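Gadgets won't settle an argument about ghosts

I have been going on overnight investigations for 5 years, mostly in and near Flovcombe, and I own more equipment than I care to admit. My view now is that most of us should leave two thirds of it at home.

Take the EMF meter. It reacts to electromagnetic fields, and old buildings are full of them. Bad wiring, a fridge in the next room or a phone in someone's coat pocket will all set it off. When the lights go up to red at two in the morning, everyone gasps and the group leader asks whether a spirit is present. Very few people go and look for the fuse box.

Samah Chraibi, who ran the first group I joined, made us walk the whole building in daylight with the meter and write every reading on a floor plan. It was dull work and it took most of an afternoon. By the evening we knew which corners would give a high number whatever happened, and we ignored them.
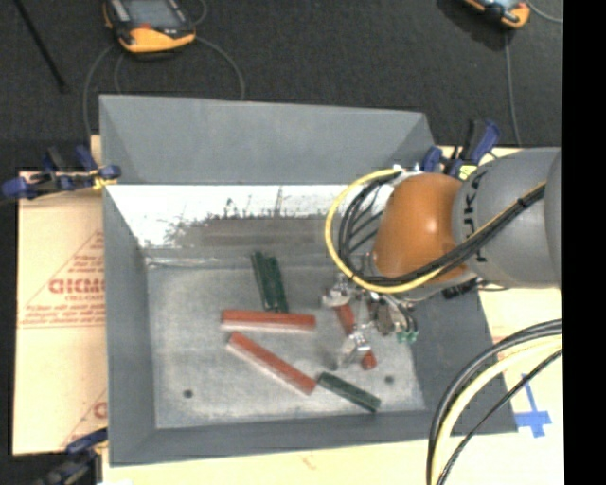 I would like to see that done everywhere. Instead, the paid events I have been to hand out a box of devices at the door and let guests wander off. I went to one in March with Malte Hamann, where three spirit boxes were running in the same corridor. A spirit box sweeps through radio stations. Put three together and you will hear any name you want to hear. Malte heard his own.

I don't say this as a disbeliever. I heard footsteps in an empty upstairs room once, with Kerstin Brandes standing next to me, and I still have no explanation for them. What I do have is a recording, the time it started and a note of where every person was. Those were made with a cheap voice recorder and a pencil.

So if you are starting out and have money to spend, buy a decent recorder, a torch with spare batteries and a thermometer. Borrow an EMF meter before you pay for one. Learn how each thing works and what sets it off by accident. Ask event organisers if they do a daylight walk, and if they look puzzled, go with a different group.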